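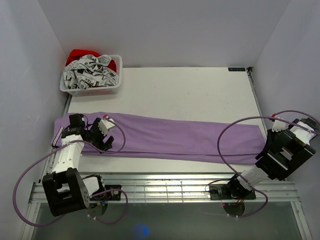
Última alteração desta página: setembro, 16h40

Zotorance Certificados SSL para lojas e sites institucionais

O certificado Zotorance cifra os dados trocados entre o navegador e o servidor. É emitido pela Dornetti e instalado pela nossa equipe nos planos de hospedagem Vustdale, sem custo de instalação.

Versões disponíveis
Simples: um domínio, com e sem www.
Múltiplo: até 40 subdomínios no mesmo certificado.

Chave RSA ou ECC, à escolha no pedido. Validação por e-mail ou por registro DNS. Reemissão gratuita durante toda a vigência. O aviso de renovação segue 30 dias antes do vencimento.

Clientes com servidor próprio recebem os arquivos em formato PEM ou PFX. A instalação em Ekwueme Server exige a versão 2 ou superior.

Preço da versão Múltiplo: R$ 600 por ano. Versão Simples: sob consulta.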